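Jurkmont – grasp planning for bags, pouches and other floppy stuff
by Lullent

Version 5, updated Sunday, October 4, 2020

Hi, I'm Etelka Kun, I write most of the planner code at Lullent and I also answer the support mail, so if you buy Jurkmont you're going to hear from me sooner or later.

Jurkmont is a software package that sits between your wrist camera and your arm controller. It looks at a table of soft packages, decides which one to go for, and hands your controller a grasp pose and an approach path. It doesn't drive the motors. Your controller keeps doing that, and it keeps its own safety limits too.

I started it after a long August with clear plastic bags. Boxes are easy! A box has edges and a flat top and it stays the shape it was. A clear bag shows you whatever is inside it, plus a bunch of glare, and the depth sensor often reads straight through the film to the table. Our old planner would pick a lovely spot in the middle of the contents and then close the fingers on a fold of plastic that was somewhere else entirely.

So the new one keeps two guesses for every bag – where the contents are, and where the film probably ends – and it plans the fingers against both. If the two guesses disagree too much, it asks for a second look from a different angle before it commits. You can turn the second look off (the setting is second_view, under Perception) but please try it on first.
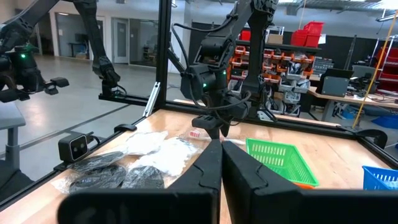
The part I'm happiest with is the shared-table mode. When more than one arm can reach the same pile, each planner claims a bag before it moves, and the claimed volume gets published to the others, cables and all. We used to model the arm links and forget about the cable loops, and I have a folder of ugly log files from that period. Now you give it a cable allowance per joint and it pads the link shapes for you. The default is 40 mm and you'll probably want to raise it near the wrist.

It also masks out your own fingers. If the camera rides on the wrist, the gripper takes up a big piece of every picture, and black fingers over black contents used to confuse the segmentation something awful. You run the masking routine once, opening and closing the gripper through its full travel, and it saves a mask for each opening width. Do it again if you swap fingers.

What you get:

Planner, perception module and the log viewer
Drivers for the Savchuk and Brarkik arm controllers
A trained model for clear and printed bags, built from 1791 labeled picks
36 months of updates, and me on the other end of the email

What you need: a Linux machine with a decent graphics card, at least one wrist camera, and a parallel two-finger gripper. Suction isn't supported yet. People ask every week and I do want to get to it, but I'd like the bin picking to be better first (deep mesh baskets are still slow, the planner is very shy about the walls).

Licenses are per table, so adding another arm to the same table costs nothing extra. Trial licenses run 40 days with everything switched on. Write to me through the contact form, tell me which controller you have and what's in your bags, and I'll send you a starting config along with the key.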